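Weekend Helper for Children's Parties, Hotunside Play Cafe, Bretlow

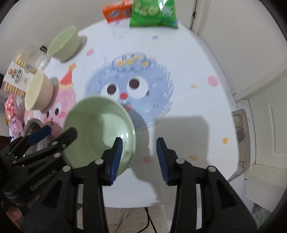
About the work

Hotunside is a small play cafe for families with children from 2 to 70 months. We look for one person who can help us at birthday parties. You will welcome the parents, serve the snacks, and keep the play corner tidy between two groups. The work is 4 hours each weekend, starting in September.

What we ask

You are patient with small children and you can speak calmly to a tired parent. Experience in a kitchen is welcome but not necessary. A shift is paid 70 dollars, and lunch is included.

How to apply

Please write a short letter to Hazel Ruiz-Ortega and leave it at our counter on Adow Street before 4 in the afternoon.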